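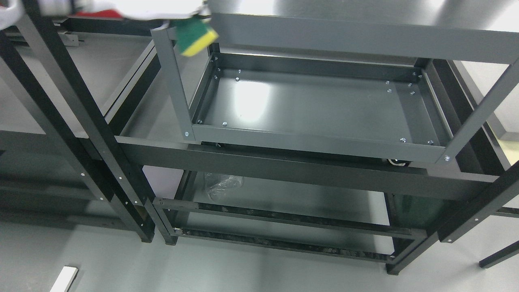
**Welche Seite vom Schwamm nimmt man für einen Rollwagen aus Stahlwinkeln mit glatter dunkler Bodenplatte?**

Für die Platte die gelbe Schaumseite mit Wasser und einem Tropfen Spülmittel, die grüne Seite höchstens für festsitzenden Schmutz an den Winkeln.

---

**kasadi** · 6. April 2022 · Werkstatt & Lager > Regale, Wagen, Transport

Soweit die Kurzfassung aus dem Pflegethread. Mir reicht sie nicht ganz, daher ein eigenes Thema.

Der Wagen ist ein offener Rahmen aus grauen Flachstahlwinkeln, verschraubt, unten Rollen. Eingelegt ist eine dunkelgraue, glatte Platte. Material der Platte kenne ich nicht, der Vorbesitzer hatte keine Unterlagen. Die Platte zeigt gegen das Licht jeden Streifen. In den Ecken an den Schraubköpfen setzt sich Staub ab, der mit Öl aus der Werkstatt eine zähe Schicht bildet.

Konkret:

- Platte zum Reinigen ausbauen oder drin lassen?
- Was nehmt ihr für die Schraubköpfe?
- Verträgt die Oberfläche der Winkel einen Scheuervlies?

Kianoush

---

**Zinkstaub** · Beiträge: 3.323

Vlies auf lackiertem oder verzinktem Stahl: lass es. Die grüne Seite eines normalen Haushaltsschwamms enthält meistens Schleifkorn. Auf Zink gibt das matte Stellen, auf Lack ebenfalls. Auf der glatten Platte sieht man es nach dem ersten Durchgang, und das poliert man nicht mehr heraus.

Platte drin lassen, wenn sie plan aufliegt und darunter nichts klappert.

---

**hubwagen_ost**

Widerspruch beim Vlies. Es kommt auf das Vlies an. Weiß ist in der Regel ohne Schleifmittel, Grün fast immer mit. Blau liegt je nach Hersteller irgendwo dazwischen. »Kein Vlies« ist als Aussage zu pauschal.

Bei Stahlwinkeln mit öligem Belag komme ich mit der Schaumseite allein nicht weit. Der Schaum schmiert den Film nur herum. Ich arbeite so:

1. Staub trocken absaugen, Bürstenaufsatz.
2. Alkalischen Reiniger verdünnt aufsprühen, kurz einwirken lassen.
3. Weißes Vlies, ohne Druck.
4. Mit klarem Wasser nachwischen.
5. Trocknen, vor allem an den Verschraubungen.

Punkt 5 wird gern weggelassen. Unter dem Schraubenkopf steht sonst Wasser im Spalt.

---

**Zinkstaub**

> »Kein Vlies« ist als Aussage zu pauschal.

Die Frage bezog sich auf die grüne Seite. Für die gilt es.

Zum alkalischen Reiniger: Zink mag stark alkalisch nicht. Solange der Threadersteller nicht weiß, ob die Winkel verzinkt, lackiert oder blank sind, würde ich bei Neutralreiniger bleiben.

---

**t_salehi**

Wir haben im Lager mehrere ähnliche Wagen, zum Teil von Juketti, zum Teil Eigenbau. Erfahrungen aus dem laufenden Betrieb:

**Platte.** Bei uns wird sie einmal im Jahr herausgenommen, immer im Oktober vor der Inventur. Dazwischen nur feucht wischen. Unter der Platte sammelt sich auf den Winkelschenkeln Abrieb. Der drückt sich in die Unterseite und verkratzt sie. Oben stört das nicht, beim Umdrehen der Platte als Reserveseite schon.

**Schraubköpfe.** Alte Zahnbürste, Neutralreiniger, Lappen. Die Ecken mit mehreren Köpfen nebeneinander sind mit dem Schwamm kaum sauber zu bekommen, der Schwamm liegt auf den Köpfen auf und erreicht die Zwischenräume nicht. Schwamm längs halbieren hilft etwas.

**Winkel.** Mikrofasertuch. Die Innenkante mit einem Holzspachtel, Tuch darüber.

Tahmineh Salehi

---

**kasadi**

Danke. Halbierter Schwamm leuchtet mir ein.

Rückfrage an Tahmineh: Löst ihr zum Ausbau der Platte die vorderen Schrauben oder hebt ihr sie nach oben heraus? Bei mir stört an einer Ecke die Diagonalstrebe.

---

**t_salehi**

Nach oben, leicht gekippt, Seite ohne Strebe zuerst. Wenn das nicht geht, den unteren Anschluss der Strebe lösen, den oberen nur lockern und die Strebe wegschwenken. Vorher den Rahmen abstützen und die Last herunternehmen. Eine Schraube nach der anderen, nie alle an einem Knoten.

---

**Lochblech**

Wenn ihr schon dabei seid: Rollen prüfen. Am Rahmen wird geputzt, und in der Achse der Lenkrolle sitzen Haare und Folienreste. Ein Fetzen von einer Plastiktüte reicht, damit die Rolle blockiert und schleift. Danach hat sie eine Flachstelle und der Wagen rattert.

Tüten deshalb nicht auf den unteren Ebenen der Regale liegen lassen, die rutschen beim Vorbeifahren heraus.

---

**hubwagen_ost**

Zustimmung bei den Rollen.

Zur Oberflächenfrage ein einfacher Test, damit die Diskussion um den Reiniger nicht theoretisch bleibt: an einer verdeckten Stelle, etwa unten am Innenschenkel, mit einem Tuch und etwas Isopropanol reiben. Nimmt das Tuch Farbe an, ist es ein empfindlicher Lack. Bleibt das Tuch farblos, kann es ein beständiger Lack, Pulver oder Zink sein. Eindeutig ist das nicht, aber es schließt den ungünstigsten Fall aus.

Ein Magnet bringt hier nichts. Der hält durch Zink und durch Lack.

---

**Zinkstaub**

Isopropanol bitte nicht auf der Platte testen. Falls sie aus Acryl oder einem ähnlichen Kunststoff ist, kann es Spannungsrisse geben, vor allem an Bohrungen und Schnittkanten. Die zeigen sich teils erst später.

---

**MaxLast**

Ich halte den Aufwand für übertrieben. Es ist ein Werkstattwagen. Unser Kazemi läuft seit Jahren, wird mit dem grünen Schwamm und Spülmittel abgewaschen und trägt seine Last. Matte Stellen haben keine Funktion.

---

**t_salehi**

Kommt auf die Verwendung an. Bei uns stehen auf den Wagen Kleinteile, und auf einer verkratzten dunklen Fläche findet man Späne deutlich schlechter. Außerdem hält Schmutz in Kratzern besser, man putzt also beim nächsten Mal länger. Für einen reinen Transportwagen gebe ich dir recht.

---

**MaxLast**

Mit Spänen auf der Platte habe ich nichts zu tun, bei mir fahren Kartons. Akzeptiert.

---

**kasadi**

Zwischenstand. Test am Innenschenkel gemacht, Tuch blieb farblos. Ich bin trotzdem bei Neutralreiniger geblieben.

- Winkel: zwei Durchgänge Mikrofaser, Belag weg bis auf die hinteren Ecken.
- Schraubköpfe: Zahnbürste, danach mit Druckluft ausgeblasen und trocken gewischt.
- Platte: Schaumseite, klares Wasser, abgezogen mit einem Fensterabzieher. Streifen nur noch am Rand, wo der Abzieher nicht hinkommt.

Die Strebe habe ich nicht gelöst. Die Platte ging gekippt heraus, mit wenig Luft. Darunter lag tatsächlich Abrieb auf den Schenkeln.

Offen ist noch, ob ich zwischen Platte und Winkel etwas einlege. Im Regal habe ich Reste von selbstklebendem Filz.

---

**Lochblech**

Filz zieht Öl. Besser dünnes Zellkautschukband, geschlossenzellig. Travia und Metier führen so etwas als Meterware, das Klebeband aus dem Baumarkt geht auch. Vorher entfetten, sonst wandert es.

---

**Zinkstaub**

Und die Stöße in den Ecken ein paar Millimeter offen lassen, damit Wasser ablaufen kann.

---

**kasadi**

Zellkautschuk ist bestellt. Die hinteren Ecken mache ich mit dem weißen Vlies, wenn die Platte dafür ohnehin draußen ist.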